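Plesik Bead and Wire Supply
Frequently Asked Questions: Beading Thread, Stringing Wire and Crimps

The answers on this page apply to the stringing materials sold through the Plesik web shop and at the Farnberg counter. For chain, sheet metal and ear wires, see the separate metals page.

What is the difference between beading thread and stringing wire?

Beading thread is soft, can be knotted, and is passed through a needle. Stringing wire is a bundle of fine steel strands inside a nylon coating. It is closed with crimps and does not hold a knot well. Use thread for woven beadwork and for pearls with knots between them. Use stringing wire for glass, stone and metal beads worn as a necklace or bracelet.

What do the strand numbers on the spool mean?

The number gives the count of steel strands inside the coating. At the same outside diameter, a higher count gives a softer wire that drapes better and kinks less. Low-count wire is stiffer and costs less. It is suitable for bracelets that are not put on and taken off every day.
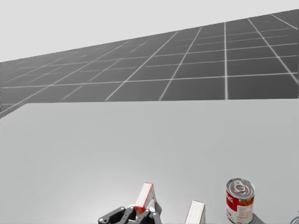 How much extra wire should I cut for a necklace?

Add 10 cm to the finished length. This leaves enough at each end to pass through the clasp, back through the crimp and under the first few beads. For large beads add more, as the wire has to run around the outside of the curve at the back of the neck.

Which crimp size fits which wire?

Match the inside of the crimp to two passes of wire. Both passes should slide through without force and leave very little free space. If the crimp moves after it has been closed, it is too large for the wire. If the coating scrapes off while threading, it is too small. Each spool in the Grivville range carries the matching crimp size on its end label.

Can I flatten a crimp with ordinary pliers?

You can, with some limits. A flattened crimp holds on soft wire if the two passes lie side by side and do not cross. The edges are sharp, though, and may catch on knitwear. Crimping pliers fold the tube in two steps: the rear notch makes a dent between the wires, and the front notch rounds the tube over. The result is narrower and can be hidden under a crimp cover.

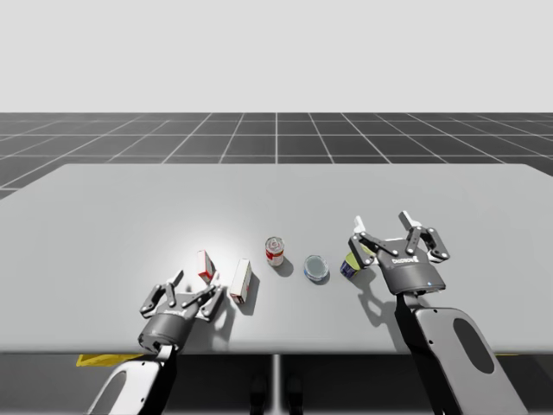 Table with five small items, including a soda can

My bracelet stretches after a few weeks. Is the wire defective?

In most cases the material is elastic cord that was not pre-stretched. Pull the cord firmly several times before stringing. Steel stringing wire does not stretch in normal wear. If gaps appear on a wire bracelet, check the crimps first, then look for a cracked bead next to the clasp.

Does thread need wax?

Nylon and silk benefit from it. Draw the thread over the wax once, then between two fingers to remove the excess. Bonded gel-spun thread is supplied ready for use. Wax on that type mostly collects dust, and it shows as a gray line inside transparent beads.

Why are the holes in my beads cutting the thread?

Drilled stone and some pressed glass have rough hole edges. Run a bead reamer around the edge with a drop of water, a few turns on each side. Wire guardians protect the loop at the clasp but do nothing inside the bead. For crystal with sharp edges, change to the Tarawneh braided line or to stringing wire.

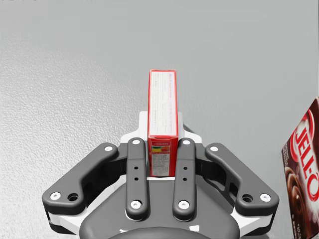

Red box, upright

What lengths are sold?

Thread comes on bobbins and on 400 m cones. Stringing wire is sold on spools of 9 m. Cones are wound to order and cannot be exchanged once the seal is broken. Bobbins can be exchanged if unused - keep the end tape in place.

How do I find a color that has been renumbered?

The color list was renumbered in November. Enter the old number in the search field and the shop shows the new one. The list now holds 1,802 entries, including discontinued shades that are kept for reference only. Those are marked with a dash in the stock column. Shades may differ slightly between winding lots, so order the full amount for a large piece at one time.
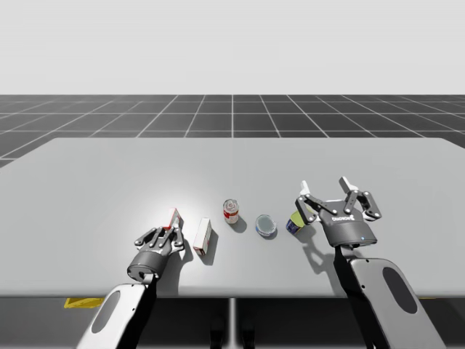
Storage and Care

How should spools be stored?

Keep them dry and out of direct sun. Nylon yellows and becomes brittle under strong light, and white shades are affected first. Do not remove stringing wire from its spool and coil it by hand. A tight coil leaves bends that will show in the finished piece.

Can finished jewelry get wet?

Rinsing in plain water does no harm to coated wire with plated crimps, provided it is dried flat. Silk should be kept away from water. It swells, then shrinks unevenly, and the knots shift. Perfume and hair spray attack both silk and the plating on crimps.

When should a necklace be restrung?

Restring when the thread looks gray at the knots, when beads slide further than they used to, or when bare steel is visible at the clasp. Save the old clasp if the jump rings still close flush. Crimps cannot be used a second time.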